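Notes from the Idbridge water and health desk

The handwashing stations are in, and they are taller than the children

Six months ago we promised the parents' association at Tosberg Primary that every classroom block would have somewhere to wash hands before the end of the year. We are pleased to report that every classroom block does. We are a little less pleased to report that the first batch was built to the supplier's standard height, and that the supplier's standard user is apparently a basketball player.

The youngest pupils at Tosberg are five. Given a running start and a friend willing to be stood on, a five-year-old could reach the tap. The soap was another matter. For the first week the teachers lifted them up in turn, which made for very clean hands and a great deal of complaining about backs. In the second week a bricklayer from the village laid a step along the front of each stand, charged us for the cement and nothing else, and told us what he thought of people who design things for children without having met one. We've passed his remarks on to the supplier in a softened form.

So, where things stand. Tosberg has 242 pupils, and all of them now have soap and running water within a short walk of their desk. Hviid, the smaller school down the valley, has 108 and is waiting on its last tank. The tank exists. It has been seen. It is sitting in a yard behind the district office because the truck that was to carry it is itself waiting on a part, and we have learned not to ask what the part is waiting on.

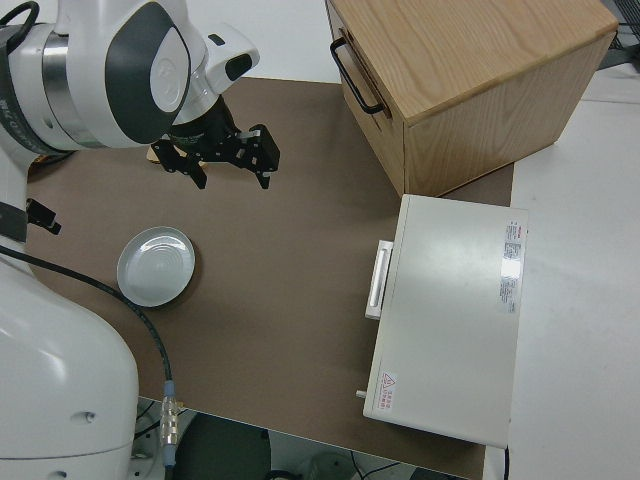 What we keep having to explain to donors is that the stands were the easy bit. You can buy a stand. What you can't buy is a bar of soap that stays where you left it. In the first month at Tosberg soap vanished at a rate that suggested either an epidemic of cleanliness or a small export business. The head teacher's view was that it was going home in pockets to mothers who could use it, and that she was not about to start searching pockets. We agreed with her. We now budget for it, under a line that our accounts software insists on calling shrinkage.

The other fix was soapy water. A pinch of powdered detergent goes into a plastic bottle of clean water, you shake it, and you punch a small hole in the cap. It costs next to nothing, it does the job on small hands, and no one has ever been tempted to slip a leaking bottle into a school bag. (One boy was. His arithmetic book is drying out nicely.)

The older classes have taken over the refilling. They drew up a rota, argued about the rota, tore it down and drew up another, and by now it is running better than anything we have organized ourselves. Each stand takes two jerrycans in the morning and one after lunch. If a stand runs dry, the class in charge of it loses its turn with the good football, a penalty they came up with without our help and which we would have thought too harsh.

Has any of it made a difference? The clinic at Breko thinks so, with the usual caution of people who have to fill in forms. The nurse there logged 19 children from the two schools with diarrhea in the last month of term, fewer than she was seeing in the same stretch of the previous year. She also pointed out that the rains came late, that the old well was closed for part of that time, and that she had been away for a week with nobody keeping the book. We mention all this because a newsletter like ours would normally give you the first sentence and skip the second. We'd like another year of her figures before we start putting them on a banner.

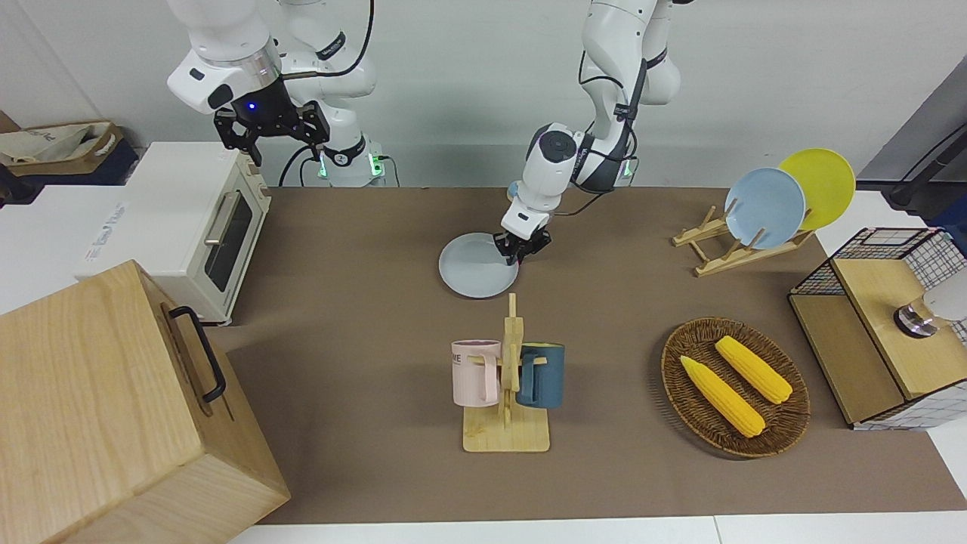
Reading time: 5 minutes

The worming days went ahead too, after a false start. The tablets arrived on time and the register did not, so for one long morning we had plenty of medicine and no list of who should get it. Aurelio Trujillo, who runs our school health visits and does not enjoy mornings at the best of times, ended up writing out the names by hand while the children queued, and spelling most of them to the satisfaction of their owners. The tablets are chewable and are said to taste of orange. The children dispute this. Several asked whether the orange had been told.

A word about the leaflets. We printed 600 of them on when and how to wash hands, in two languages, with drawings. They are handsome leaflets. They've been used to cover exercise books, light stoves and, in one home we visited, patch a window. The drawings were still visible on the window, so we are counting that one as a display. Next time we will spend the money on a painted wall at each school, where it will be harder to set fire to.

Things we need before the new term, for those who have been kind enough to ask:

Taps. The plastic ones crack if you hang on them, and children hang on them. Brass ones cost more and last.

Lids for the jerrycans. We have plenty of jerrycans. The lids have gone wherever lids go.

Somebody with a truck, heading in the direction of Hviid, who wouldn't mind the company of a large water tank.

Cash is also welcome, and is easier to post than any of the above. Please don't send hand sanitizer. We know it is well meant, but it is heavy to ship, the bottles burst in the heat, and we still have two boxes from the last time we failed to say so clearly.

If you give before Sat 31 December, your gift goes toward the brass taps. After that it goes toward whatever has broken by then, which on present form will be the plastic ones.

The next parents' meeting at Tosberg is in the first week of term, in the big classroom, after the market closes. The matter of the latrine doors is on the agenda again. It has been on the agenda for the last three meetings, and at the most recent one we got as far as agreeing that there should be doors. Whether they open inward or outward has been held over, and both sides are said to be preparing.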